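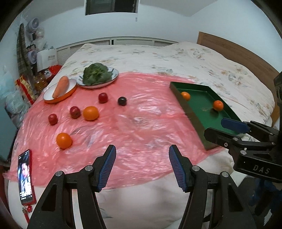 Hasby Fruit and Vegetable Box: Your Questions

Last updated 04/03/2021

We get a lot of lovely messages from people who live in one room, or share a kitchen the size of a closet, and who would like to know how on earth you unpack a box of fruit and vegetables when there's no counter to unpack it on. I've gathered up the ones that come in most often, and if yours isn't among them, please do write to me (Dilek Işık, at the usual Hasby address) and I'll do my best.

I don't have a table. Can I really sort everything on the bed?

Of course you can, and plenty of us do! Make the bed first, pull the duvet as flat as it will go, and lay a big plastic sheet over the middle. Mine is see-through pink, and I'm much fonder of it than a person ought to be of a piece of plastic. It will crinkle and slide about a bit, so tuck one side under a tray.

Do I need to wash things before I lay them out?

Please don't, at least not if you're planning to keep them for a while. Fruit that's put away damp goes off much sooner, and berries are the worst for it. Brush off any loose dirt over the sink and save the washing for when you're ready to eat.

What goes on plates, and what can sit straight on the sheet?

Anything leafy or earthy gets a plate at my house, so that's the greens on one and the carrot on another. Apples, plums and oranges can sit on the plastic perfectly well. If you have a tray with a raised edge, give it to the small round things, which otherwise head for the floor the minute you sit down. I keep small oranges in a green one.

How should I keep the greens?

Wrap them in a dry dish towel and put them in the fridge, at the front where you'll see them. Mine are happiest eaten within 2 days, but I've stretched it to 4 and made soup.

Can apples share a bowl with everything else?

They're better off by themselves, I'm afraid. Apples give off a gas that hurries their neighbors along, and greens in particular will turn yellow in their company. A hard plum, on the other hand, will be very glad of an apple next to it for a night or so.

And the strawberries?

Leave them till last and pick them up one at a time, by the sides, without squeezing. Turn each one over and look at the tip, where soft spots like to start. The darker ones are for eating today, standing up if need be. 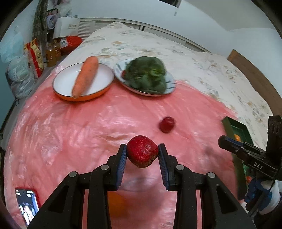
Keyvan Mousavi wrote in to say that he puts a folded towel under the strawberries, as a berry lying on bare plastic always seems to bruise on the one side, and that he'd sooner wash a towel than lose half a carton. I've tried it since and I'm inclined to agree with him.

How do I clean the sheet afterward?

Lift it by the corners so the crumbs stay in the middle, shake it out over the tub, and wipe both sides with warm soapy water. Let it hang until it's completely dry before you fold it up.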